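Chapter 9
Folding Small Cloths

I learned to fold from my uncle's neighbor, Rami Mansour, who ran the linen room at a guesthouse in Ulladby and had strong feelings about napkins. I was eleven and I thought a cloth was a cloth. He handed me one, told me to fold it in half, and then shook out what I'd done and handed it back – four times before lunch!

So we'll start small in this chapter, with one light cloth and a bare, flat table. Sheets and tablecloths can wait until Chapter 10 (believe me, you'll be glad). Before you make a single fold, look at how the cloth is lying. Is it rumpled in the middle? Is it bunched up on itself? 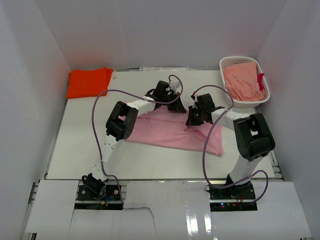
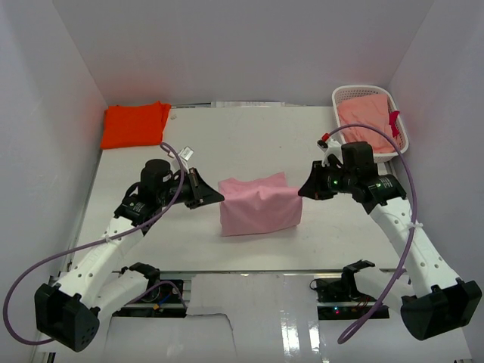 Pink cloth on a white table, spread out but partly rumpled in the first picture and bunched into a pillow-like shape in the second.

When I get a bunched one, I find two neighboring corners first and let the rest hang. A gentle shake, lay it down, then smooth from the middle out with the flat of your hand. Don't tug at the edges, or a thin cotton will go crooked on you and stay that way until the next wash.

You'll need a stack of cloths for the exercises, all the same size if you can manage it. Old dish towels are great. Wash them first and skip the starch, which we'll get to later on with the Hattar fold.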